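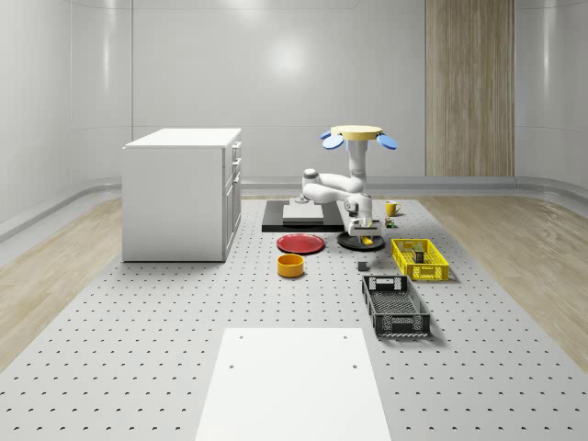

Nurumbridge Film and Television Fan Club
Minutes of the monthly meeting, Mar 11, 2024
Held in the upstairs room at the Grarnalico, Pant Street

Present: Grażyna Szczepańska (chair, and taking these minutes as well, so please forgive any gaps), plus the members who signed the sheet by the door. Apologies were received from the two members who are down with the flu, and we send them our love and a reminder to drink plenty of fluids.

1. Minutes of the last meeting
Read and approved, with one correction. The actress discussed under item 4 was engaged at the time and had not yet married, and the member who pointed this out was thanked, as she was the last time she pointed it out.

2. Newsletter
The winter issue of Diketti went out to 267 members, by mail and by email together. The wedding pages were very well liked, especially the spread comparing veils through the years, and several people have asked for more of the same. The crossword had the wrong grid printed with it, for which the chair is truly sorry – the right one will be in the next issue, along with the answers to both, if the answers to the wrong one can be worked out.

There was a long and mostly good-natured talk about the gossip column. Some members feel it has become a bit unkind about breakups, and that a couple who have just announced a divorce deserve a few quiet months before we start guessing who is seen with whom at lunch. Others said that the gossip column is the first thing they turn to, and that the stars post these pictures themselves, after all. It was agreed that we will go on covering new romances once the couple have shared the news on their own accounts, and that we will leave children out of it altogether. Agreed by a show of hands, with two against.

3. Awards night party
Everybody who came had a lovely time, and the red carpet by the stairs was a great success even though it kept rolling itself back up. The prize for best guesses on the ballot was shared after a tie. Best gown, as voted in the room, went to the green one with the long sleeves by a clear margin, and the chair would like it noted that she still prefers the silver.

The party took in $300 at the door and the room and snacks cost us $200, so we are a little better off than when we started. It was suggested that next year's party begin earlier, with the arrivals, since half the fun is in seeing who comes with whom. Everyone seemed to like this idea. The chair will ask the Grarnalico what time they can let us in.

4. October weekend
We talked again about a theme for the fall weekend. The proposal on the table is Hollywood couples from 1922 to now, with a costume parade on the first evening and a slide talk on the second. A member has offered her late aunt's scrapbooks of movie magazines for the display, which was very generous, and we all enjoyed passing around the one she had brought with her. This took up rather more of the meeting than was planned – but what a treat it was!

Theme approved. Members wishing to dress as a couple should put their names down early, as last time we had three of the same pair and some hurt feelings.

5. Autograph table
There was some worry about signed photos being swapped at meetings when it isn't clear who did the signing. From now on, anyone bringing a signed photo to swap is asked to write on a slip of paper where and when they got it, and to say so plainly if they don't know.

6. Any other business
The blue cardigan left behind at the party is still on the hook by the coat rack.
A request for a spoiler-free corner at meetings was granted. It will be the window end, on trial for two months.
The kettle needs replacing. Grażyna has a spare at home and will bring it along.

Meeting closed a little later than advertised. The next meeting will be in the same room, and cake would be very welcome.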